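Gruvon hand-held tonometer: review after nine months in clinic
31 Oct 2020
Reviewed by Hanna Kurek

The Gruvon is a rebound tonometer for measuring eye pressure without anaesthetic drops. We bought one in January to replace an older unit at the Fairclough site. It has been used mainly for follow-up visits and for children who will not sit at the slit lamp.

Setup takes a few minutes. The probe loads from the front, and the forehead rest is adjusted with a thumbwheel, which is stiff. The display gives the mean of six readings and flags a set with too much spread. It does not show the individual values unless you open the menu, and the menu times out too quickly.

We compared it with Goldmann applanation in 116 eyes. In the normal range the two agreed well enough for screening. At higher pressures the Gruvon tended to read above Goldmann, more so in thick corneas, and we still repeat any raised result at the slit lamp. Five of the eyes gave no usable reading, all with scarred corneas.

The memory holds 2,000 results. Export is by cable only, and the Prukum software supplied with it would not install on our older computers until Roy Lambert had updated them. Probes are single use, in boxes of 64. The case is too tight for a full box and the charger together.

Battery life is good. The lens over the alignment light scratches easily and should be wiped with a soft cloth.

Recommended for clinics with many young or anxious patients. Those seeing mostly glaucoma will still need Goldmann.

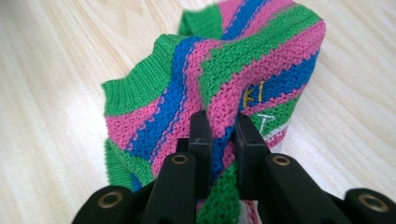
Florley Eye Clinic, Department of Orthoptics and Optometry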